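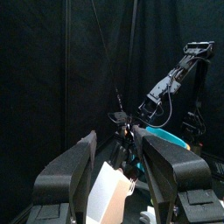 The Flakton two-arm kit has been on my bench since April, which is long enough to say something useful about it. It is sold by Graltdale as two six-joint arms, two wrist cameras, a power supply and a control box. I paid full price.

Assembly took two evenings. The servos come with their IDs already set, so the daisy chain comes up on first boot if you plug it in joint order. The printed manual has the shoulder and elbow leads swapped on page 5. The PDF is correct.

The base joint is listed at 360 degrees of travel. With the stock cable run I would not go past 175 in either direction, as the loop at the elbow goes tight before the soft limit trips. A longer lead fixes it. Graltdale does not sell one, so I crimped my own.

The gripper fingers are wide and a bit soft on the surface. For cartons and bowls they do well.

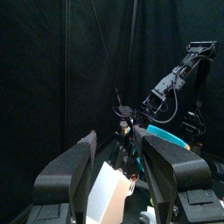

The weak spot is anything small and flat, where the wide tips hide the part from the wrist camera during the last stretch of the approach. Buzatu makes narrower fingers with the same bolt pattern. I have a pair on order and will post numbers when they have some hours on them.

Software is Tiltik, version 131 as of this writing. Calibration for both arms takes almost 5 minutes and survives a power cycle, which the older builds did not manage. Logging is still poor. A dropped servo packet and a real stall write the same error code, and you have to check the bus voltage yourself to tell them apart.

Settings I ended up with: wrist speed at half, grip force one step below default, camera exposure locked. Auto exposure hunts against a dark backdrop and the detector loses pale objects when it does.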